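Zonex 3-Tier Rolling Rack, six months in

Short version: fine rack, bad wheels, buy it if you have a wall you can park it against and leave it. Longer version below, typing this on my lunch break so bear with me.

Bought it in March. Needed something narrow for the living room end of our place, where everything lands. Mail, snacks, craft stuff, the kids' craft stuff, stuff that is going back upstairs and never does. Had a Bender wire cart before this one and hated it, small things dropped straight through the shelves. Pens, batteries, one earring I still haven't found.

So, the Zonex. White plastic, perforated panels with a kind of decorative pattern, open shelves. 4 uprights, 4 wheels, a bag of little caps. No tools. Instructions are one sheet with drawings and the drawings are tiny. Took me 12 minutes, would have been less but I put the bottom shelf on upside down. There's a lip that has to face up. The sheet does not make that clear AT ALL. If your first shelf rocks, flip it.

Panels click in from the side. Loud click, scared me, thought I'd snapped one. Nope. They hold fine. My sister-in-law Kerstin Rathjen has the same rack in her laundry room and one of her panels pops out if you look at it, so maybe there's some luck involved.

What goes on it at our house: packets and snacks on the lower shelf, within kid reach. Craft supplies wherever they fit. Top is supposed to be for a plant, I think, going by the box. At our house the top is where cloths and scarves and dish towels go. No complaints, flat surface, nothing slides off.

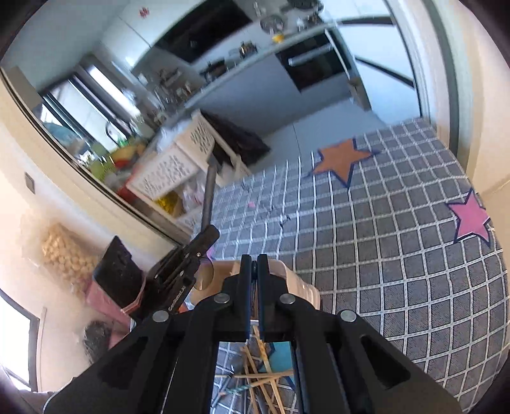 Weight limits. Box says light household use, no number I could find. I've had two big bags of rice on the bottom and a stack of library books in the middle and it bowed a little, came back once I took the books off. Would not put a microwave on it. Someone in the reviews put a microwave on it. Don't.

Wheels. OK. The wheels are bad. They're hard plastic and they roll alright on bare floor, but get them to the edge of a rug and they just stop. And then the rack keeps going and you don't. Tipped it twice, second time with a full jar of beads on the second shelf. Still finding beads. No locks either, so on our kitchen floor (slopes toward the fridge, old house) it wandered. I pulled the wheels off in the second week and it's been standing on the bare feet ever since. Way better. The feet are a bit slippery so I stuck felt dots under them, the kind you get for chairs.

If you really need it to roll, get the Paulauskas one. Costs more, rubber wheels, two of them lock. Adom Korletey at work has it and wheels it all over his apartment with a coffee maker on top. It's metal tho and comes in one color, a sort of hospital green. I went for white because our walls are white and I wanted it to dissapear. It mostly does.

Cleaning: easy and annoying. Wipe down is easy. The holes in the panels collect dust and you can't get a cloth in there, so take the panels off and rinse them in the tub. Old toothbrush for the corners. I do it every couple months, should probly do it more. Sticky juice spill came off with dish soap. Orange marker didn't come off fully, faint line on the middle shelf.

Sun: ours is near the window and so far no yellowing. Check back in a year.

Also tried the Skullora hanging baskets that are sold as an add-on for it. Skip. Hooks are too thick for the holes, you have to force them, and then the basket sticks out and catches your hip every time you walk by. Sent them back. Refund came on a Monday, no hassle, credit to them for that.

Size note, measure first!! The listing photos make it look taller than it is. Mine came up shorter than the windowsill and I'd pictured it higher. Worked out OK, the sill became an extra shelf basically, plastic tubs and the colorful junk went up there. But if you're planning to fit it next to a counter, get the tape measure out before you order.

Good: light, cheap looking in a nice way, holds more than you'd think, small stuff stays put.
Bad: wheels, instructions, wheels again.

Would buy it again for the same spot, wheels in the trash from day one. 4 stars. Might get a second for the bathroom if it goes on sale, will update if I do.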